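By Moushumi Barua and Nimal Kumarasinghe | April
7 comments | 14 shares

3.2 Rainfall and shelter use

We compared gauge readings from Poststead with the arrival logs kept at the Rukik shelter during the storm. The gauge recorded 176 mm of rain before it stopped reporting. Arrivals rose slowly through the evening and then sharply once the low road flooded, with more than 100 people signed in by 5 a.m.
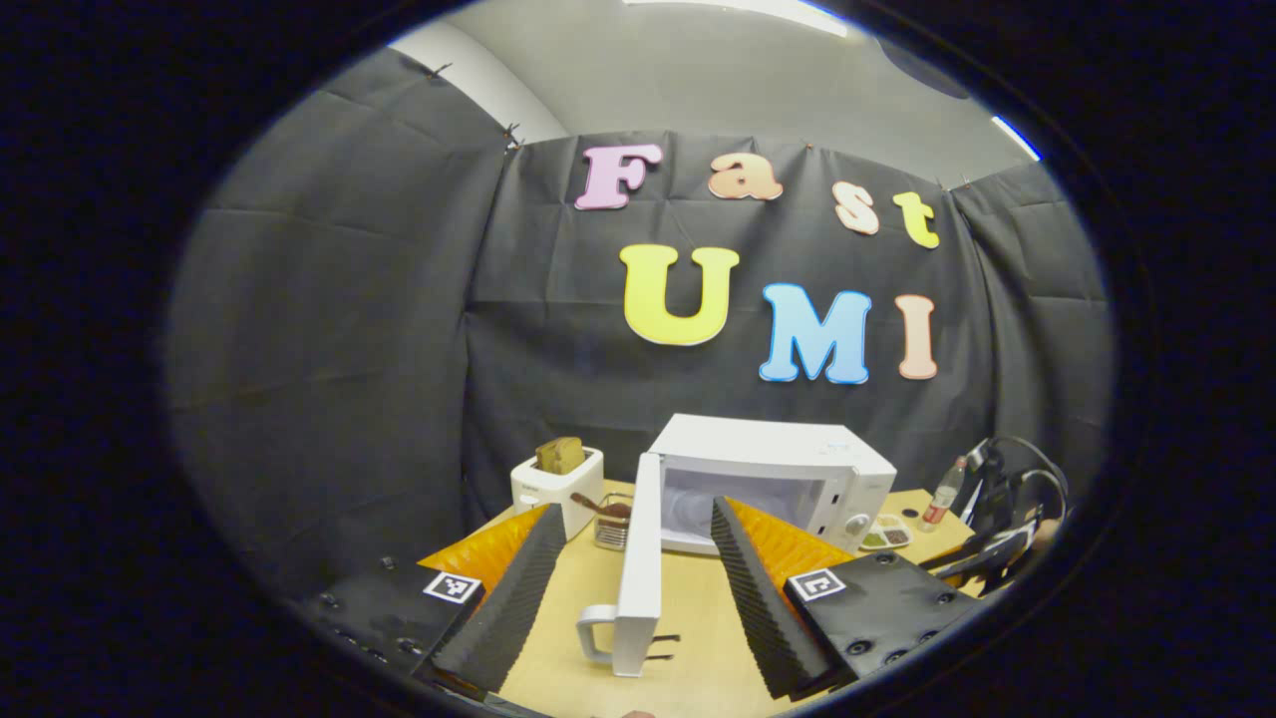 Figure 3

The Climitz model placed the heaviest rain too far east and gave Yao a higher flood risk than Poststead. Most households in our survey said they left after seeing water in the street, and 14 said they left on the first warning. We did not adjust for the gap in the gauge record, so the rainfall total should be read as a minimum. Section 3.3 covers the return period.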